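Last updated: January
Reading time: 2 minutes

My clear acrylic rack, one winter on

I held off buying one of these for ages. The tiered acrylic racks always looked to me like something from a chemist's counter, and I've got a perfectly good shelf! But the shelf was full, the bottles kept rolling about in the cupboard, and when Vestergaard had theirs knocked down to 21 pounds in the Kustport shop I gave in and carried one home on the bus.

First thing to say is that it comes flat, wrapped in that clingy film that sticks to your sleeves, your hair and eventually the cat. Peeling it took me longer than putting the rack together. The instructions are one small drawing and I got a shelf in back to front the first time (my own fault, I had the radio on). Second go was fine, and it hasn't wobbled since.

What I like most is that you can see straight through it. I do all my sorting on the big brown table, and anything solid in the middle of it makes me feel hemmed in. The clear stuff almost disappears. The shelves go up in steps too, so whatever's at the back doesn't get lost behind whatever's at the front.

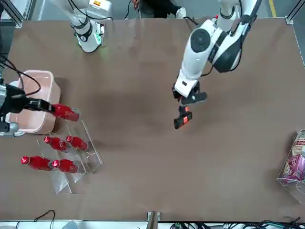 Red bottles on their sides on the acrylic rack, with the pink bin next to it.

I lay my bottles down, which I'm not sure the makers had in mind, but it suits me. You can grab one by the middle and the caps all face the same way, very pleasing if you're fussy like me. Anything really fat is a squeeze, mind. I tried a 754 ml bottle of Plustetti cordial and it hung over the edge looking sorry for itself, so that's gone back in the cupboard. The 200 ml ones are no bother at all.

Now the grumbles. It shows every fingerprint, and I mean every one. I wipe mine with a soft damp cloth and it still looks smeary by teatime when the sun comes in low. It scratches as well – I slid a tin along the bottom shelf once and the mark is still there. And the edges could be smoother for the money.

The pale pink bin was a separate buy from the market in Sturnville and I'd have another tomorrow. Rounded corners, nice thick rim, rinses out in seconds.

Would I get the rack again? Yes, at the sale price. At full price I'd want a better finish on those edges, and I'd want them to do something about that film.

Contact | Copyright, all rights reserved | Back to top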